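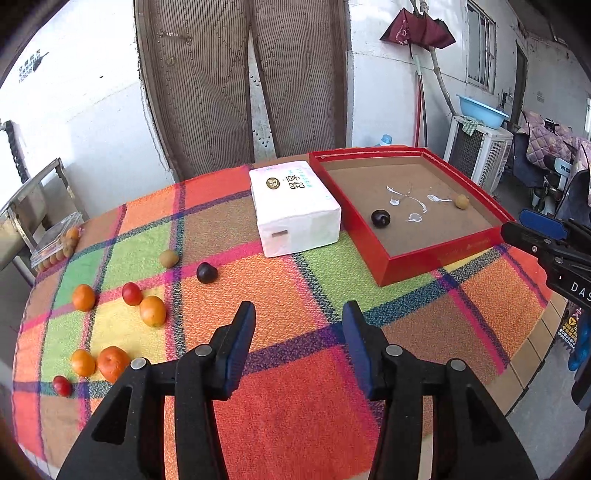 Yoon-hee Kang wrote to me after my last fruit post to say that I've been doing plums all wrong, and that if I keep sticking them in the fridge the minute I get home I deserve every sour, mealy bite I get. Leave them out until they give a little near the stem, she says, and then chill them if you must. Okay, okay! The plums are staying out.

Which brings me to the outdoor table, because it's where all the fruit lives now. It started as a place to put the shopping down while I looked for my keys, and then one Friday I just didn't carry anything inside. The kitchen is tiny and I need the counter to chop on. Out in the yard there's space, there's the sink if I want to rinse something, and I walk past it ten times a day, so I eat a lot more fruit than I used to. I ate an orange yesterday standing up with my bag still on my shoulder.

The tablecloth was a whole debate. I wanted something plain (I had this idea of a nice oatmeal color, very grown up) and I came home with the loudest plaid in the shop. Orange, green, pink, purple, all of it. I love it so much. It's a bit fuzzy, so an orange doesn't go rolling off onto the ground every time you bump the table, and it hides juice better than any oatmeal thing would. I shake it out in the evening and that's it for housekeeping.

Now, the sorting. I used to dump everything in one big bowl, and whatever was at the bottom got forgotten until I could smell it. Then I kept a box lid that had been headed for recycling, a shallow red one with a plain brown cardboard inside, and it's the best fruit tray I've ever owned. You can lay things out in one layer and see all of it. The floor of it has white marks here and there that look like old glue to me, and I keep meaning to cut a sheet of paper to line it. I've been meaning to for 13 days. Don't hold your breath.

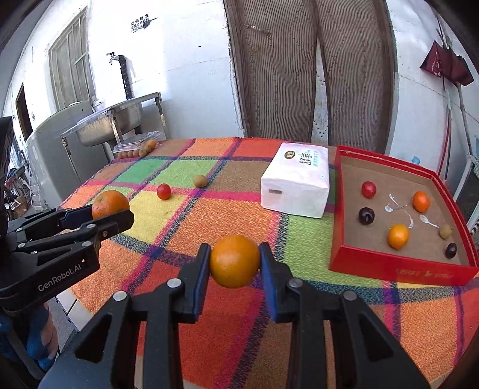
One reader asked whether it's a bad idea to let tomatoes sit in with the plums and oranges, and mentioned that her mother would never have allowed it. I'm with your mother in theory! Tomatoes and plums both give off the gas that hurries other fruit along, so if you've got a kiwi that's hard as a golf ball, that's exactly the company you want it to keep. Once it's soft I move it away or eat it. Oranges don't really care, they're done ripening when they're picked, so they can go wherever there's a gap.

My rules, if you can call them that, go like this. The stuff that needs eating soon goes in the red box. The small things go in the clear plastic container, so they don't wander. Anything left over sits on the cloth and looks cheerful. I do break this all the time, mostly when I've been to the Prilbridge market and come home with more than I planned, and then it's fruit wherever fruit fits.

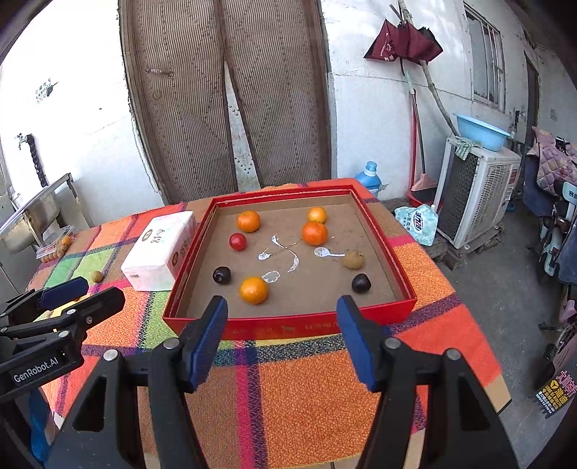
Half citrus in the red box, plus the two dark ones I'm supposed to leave alone.

Tissues stay on the table too, by the way. You can't eat a ripe plum outside without them, and I got tired of running back in with purple hands and leaving prints on the door curtain. A soft pack is fine. I tried a fancy wooden holder from Kiltow for a while and it just collected crumbs.

Things I'd still like to sort out before October is over: a cover for when it rains (I've been grabbing everything in my arms and making a run for it, and I've lost at least one tomato that way), and some kind of spoon situation. If you eat kiwis the lazy way, cut in half and scooped, you need a small spoon within reach, and mine never go back to the drawer.

Oh, and I've had a couple of emails asking about bigger oranges versus little ones. I buy both. The small ones are usually sweeter where I shop, the bigger ones are easier to peel, and I have no self-control, so they end up side by side. 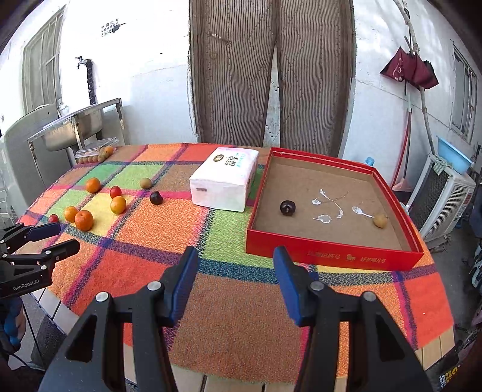 Oranges out on the plaid, one plum in the box, little white spoon where I left it.

Next time I want to write about persimmons, if I can find decent ones. Yoon-hee has already warned me she has opinions — so send me yours first, please, especially on how soft is too soft. I've got a bag from last year's disaster that I still think about.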